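Valentina Cáceres wrote:
> Can we get the second pair of hand-held grippers in before June? I have 2000 set aside.

Hi Valentina, I went through the Eltholm quote last night — it's better than I feared! Snack packing still eats most of our hours, so I'd budget around that.

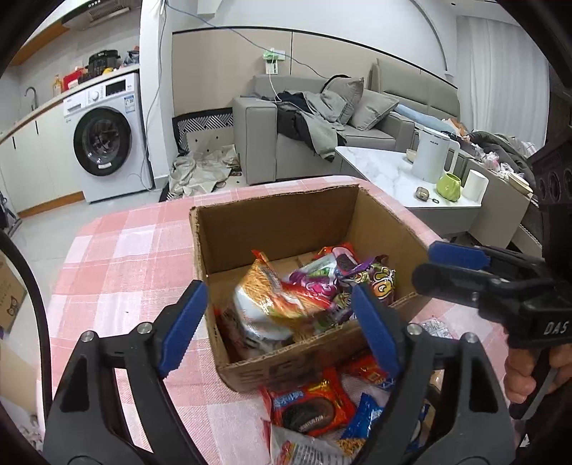 Do the spare pads come with it?
They're extra, 700 for a set of 4.

I'd take one set now and ask Skultau to match the price.
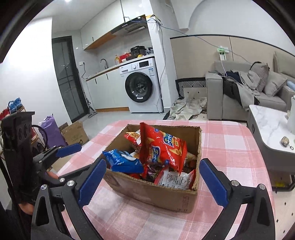
Snack box on the checked cloth, full

Nives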